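Fri 12 July
by Odair Arruda

Well, the budget is due and I have done every single thing today except finish it. I cleaned out the kettle. I answered an email from December. Then Zuleica rang at ten wanting to know if I had "a number" yet, and I said I had several, so she came down the hall with her coffee and sat on my desk until we'd gone through the lot.

So. Where we are. We've got the money for one arm, more or less, and we want two. We have always wanted two! The sorting job is miles easier with a left and a right, one to steady the pile and one to lift, and every time I write the plan out for one arm I end up putting a second one in by page three without noticing. Zuleica says that's my subconscious doing procurement. She has crossed it out twice now in green pen.

The quotes came in on Tuesday and I've been chewing on them since. Priswood want us on a lease, all in, with service calls included, and their bloke is very nice on the phone and won't put anything in writing about what counts as a service call. Irkier will sell outright but the freight is a shocker and we'd be waiting ages. I rang to ask if they could hold stock over in the Brisbane warehouse and was on hold for 27 minutes, listening to the same bit of panpipe, and then the line dropped out. Didn't ring back. I'll ring Monday, when I'm a better person.

The bit I didn't see coming was the consumables. Finger pads! I'd put in one line for pads, one set, as if they last forever, and Zuleica (who did this at her last job and never lets me forget it) asked how many sets we went through on the loan unit. I had to go and look. Anyway a pack is $298 from Plotix and I've now budgeted for 2 packs, plus a spare cable, plus a better cable than the spare cable because the cheap one is the thing that always goes. Then there's the bench power, which I'd forgotten altogether, and $520 for the sparky to come and put in a proper outlet so we can stop running an extension lead under the mat. That one she approved on the spot.

We had a bit of a barney over cameras. I want the wrist cameras on both hands. She reckons one decent overhead would do the job for less, and on paper she's right, but overhead you lose everything the moment the hand goes in. It's exactly when you want to see what's going on! I said that about four different ways, getting louder, until she put her coffee down and told me to write it up as a paragraph and stop acting it out with the stapler.

After lunch I went and sat with the book pile for a while, partly for the paragraph and partly to get away from the spreadsheet. Books are a pain of a thing to pick up. A fat paperback like the Treehouse one is all right, there's a good thick edge to get hold of, but put it on an angle across a couple of others and you've got covers poking out every which way.

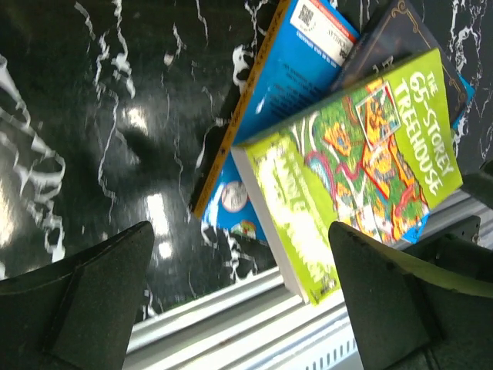
I've decided to fight for the wrist cameras and give up the fancy bench. The bench was only ever vanity. We can keep using what we've got, shiny top and all, though I do want a line in there for a matte mat or some sort of cloth, as the lights bounce off that stone something terrible. Cheap fix. I'll hide it under sundries.

Conceição in accounts wants it all in the new template, the one where the columns don't add up unless you unlock them, and she's the only one with the password. I've left a note on her keyboard. Might bring her a slice of something on Monday as well, couldn't hurt.

Still haven't picked between lease and buy. Zuleica leans lease, I lean buy, and we're both going home to sleep on it. Chops for tea, and I have to remember to get the bins out.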